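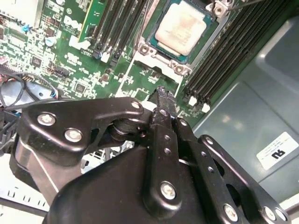 Server board with processor fitted, heatsink removed. Dell logo printed on the board.

Used server motherboard with processor, in chassis
Stock ref: VD-311
Sold by Velldale

A used Dell server board, sold in its chassis with one processor in the socket. Memory slots stand in banks on both sides of the processor. The heatsink is not included.

The top of the processor has grey smudges on it. Clean it with a lint-free cloth and a little isopropyl alcohol before fitting a heatsink, then put on fresh thermal paste. A small tube of Cister paste can be added at the checkout and is enough for several fittings.

What you get
Motherboard, mounted in chassis
One processor
Internal cables as fitted

Not included
Heatsink and fans
Memory
Hard drives
Power lead

Condition
Used, with normal signs of wear. We test each board on the bench with our own memory and cooler before listing it, and clear any saved settings. Marks on the metalwork are not treated as faults.

Fitting notes
Unplug the server and wait a few minutes before working inside. Wear an earthing strap. Leave the processor in its socket unless you need to change it – the contacts underneath bend easily and we cannot take back boards with bent contacts. Open the latches on the memory slots fully before pushing a module in.

Delivery and returns
Packed in a double-walled Fandeder carton with foam corners. Orders placed before 11 am leave the same day. Returns accepted within 30 days, in the original packing. Warranty is 6 months, parts only.

Related items
Tekleab heatsink, low height
Cister thermal paste, small tube
Earthing strap with clip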